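Drillville Open Day

The Drillville Open Day is an annual public demonstration of bench-top robot arms held at the Komport workshop in Drillville. It was started by the engineer Abena Tsikata as a one-afternoon event for suppliers and was later opened to the general public. The most recent edition took place on December 5, 2025 and drew 2,652 registered visitors, who were admitted in groups of 30.

Background

Komport runs a workshop for testing two-armed manipulation of household goods. The first open days were held in February, when the workshop was otherwise closed for maintenance, and consisted of a talk followed by a short run of a single arm. The single arm was replaced by the two-armed station known as Odoi, and the talk was cut to make room for a second run. Jin-sol Nam took over the programme from Tsikata and moved it to the winter date.

Format

A visit lasts 58 minutes. Groups enter by the loading door, receive a safety briefing and are then taken to the station. Visitors stand behind a painted line and may put questions to the operator between runs, but not during them. Children under eight are admitted only to the first group of the day. A printed sheet listing the tasks is handed out at the door — the order given on it is not always kept.

The Odoi station

The station consists of two arms mounted side by side at the front edge of a walled work surface, each fitted with a gripper. For the open day it is set up with electrical accessories, among them power strips and plug adapters in several colours. The tasks concern the handling of adapters and their placement in sockets. None of the equipment handled is connected to the mains.
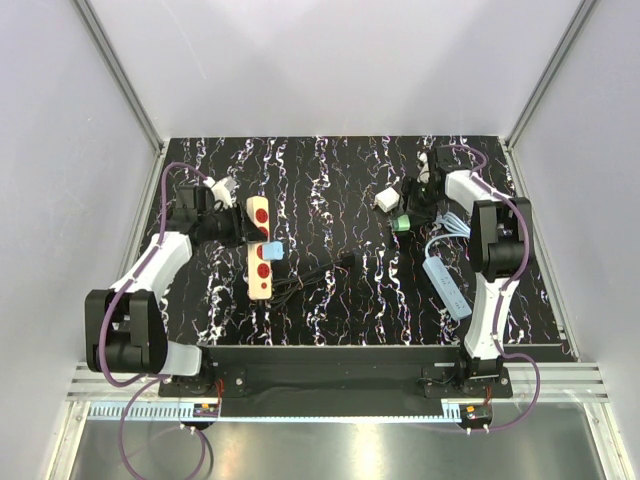

Can visitors operate the arms themselves?
Only in the last session of the day, for which places are drawn by lot. Each person drawn has one turn under the supervision of the operator, with the speed of the arms limited.

Reception

The trade newsletter Semau described the event as well run but short of seating, and criticised the sound in the briefing area, where the extractor fans had been left on. Nam replied in the following issue that the fans would be switched off during briefings. A row of benches with 85 seats was added behind the painted line. The newsletter also asked for failed attempts to be recorded alongside successful ones — a running tally has since been kept on a board beside the station.

See also

Bimanual manipulation
Robot end effector
Teleoperation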